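Alby Pearce has been helping people empty out houses in Maldonado for the better part of his working life, and he'll tell you over a second cup of coffee that the attic is never the hard part. "Folks dread the attic," he says, leaning back in his kitchen chair. "But the attic's already decided. It's the kitchen counter that breaks your heart."

He got started when his aunt moved out of her place in Trurnum one November, leaving behind 400 cookbooks and a freezer full of soup. He and his old friend Krešimir Kneževič spent 10 days there and came home, he admits, with most of the soup.

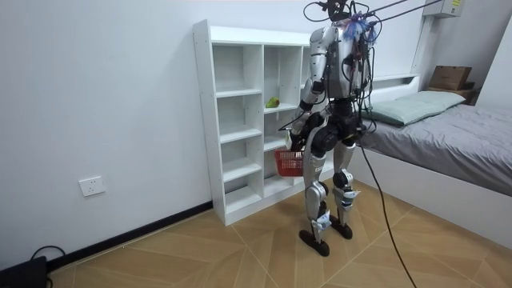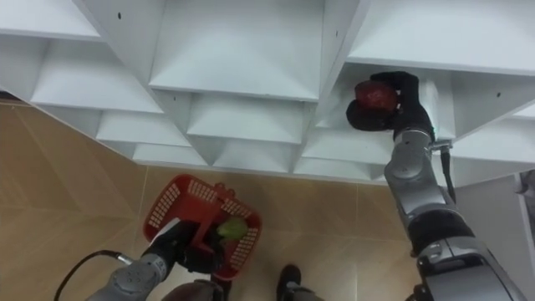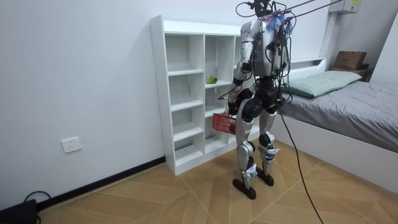
When I ask what he tells a family on the first morning, Alby laughs and says he mostly tells them to eat breakfast. After that he hands everybody something with a handle. A red plastic basket like the one in the last picture suits him fine – you can carry it in one hand, and it fills up before you get tired. "Give a person a big box and they'll drag it from room to room till supper," he says. "Give them a basket and they have to stop and decide."

Krešimir, who has wandered in looking for the sugar, disagrees. He likes big boxes, and he likes them labeled. The two of them have been having this argument for years, and it picks up again while I put on my coat.

Their next house is over in Grerkow, a four-bedroom with a piano. "I'm hoping one of the grandkids plays," Alby says, walking me out to the porch.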